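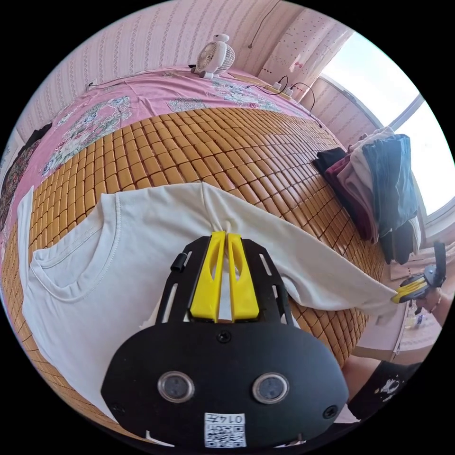 3.2 Folding surfaces. Of the 42 households visited in the Miratstead study, most had no table large enough for a long-sleeved top, and the folding was done on the bed. We coded each surface as soft, firm or mixed. The bed in Figure 6 was coded as mixed: a woven summer mat made of small tiles covers part of it, with a floral sheet beyond, and the white shirt is laid out flat on the mat with one long sleeve drawn to the side. Finished clothes were usually stacked on the same bed, as with the darker and pink garments on the right, which left less room for each later item. Sleeves were the part most often laid out again. In all, 2,899 folds were coded using the Yeo scheme, and mixed surfaces were analyzed as their own group.

Figure 6. A long-sleeved shirt spread on a bed coded as mixed.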